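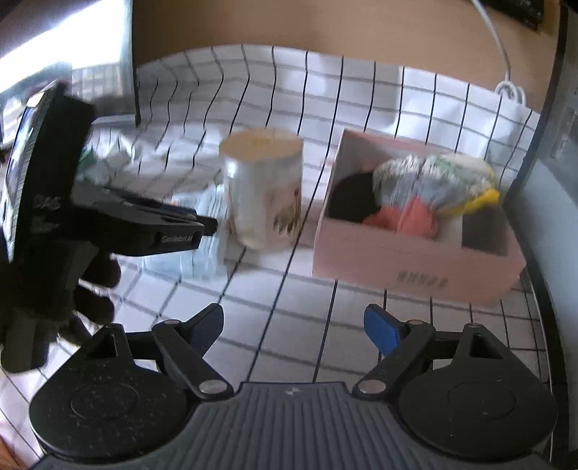
Two grippers over the tiled table, blue pads open, with the pink box waiting its turn.

Workshop tips: living with a hand-held gripper build
By Floor Verstraete, 27 November 2024

We started building grippers at the Lelonville shared workshop in September, on the theory that it would be quicker than tidying up by hand. It has not been quicker. A few things I would tell anyone starting one at home:

Put the pads on last. Ours are blue, mostly so you can find them when they drop on the floor. Wipe them with a damp cloth before each session. Furniture polish is a mistake you make once.

Check the pivot pins before you blame the software. A drop of light oil on each, work the fingers open and shut, wipe off what oozes out. If one finger still lags, the pin is bent and no amount of muttering will straighten it.

Tiles make a good work surface. They clean up easily, and the grid lines help when you want to put a thing back where it was. Van Dijk wanted felt. Van Dijk can vacuum the felt.

Practice on soft stuff first. Knitted toys and scraps of fabric forgive a clumsy grip, and a low-sided cardboard box lets you come in at an angle without knocking the wall over. Lidded tubs are for week 2, when you've stopped showing off.

Clear plastic bags are the hardest thing in the house. Crumple one, leave it on the table and try to pick it up by a single fold. Our log for the Briden build has 64 tries at this, and I am not going to publish the score.

Gloves: a fuzzy one is warm and comfortable on the grip, but it sheds. Keep a lint roller in the drawer with the hex keys.

Tighten the finger screws every 200 squeezes and swap the pads at 500. Wornurov, our second build, went well past that, and then it dropped my sandwich.

Spare pins are in the jam jar. Please put the lid back on.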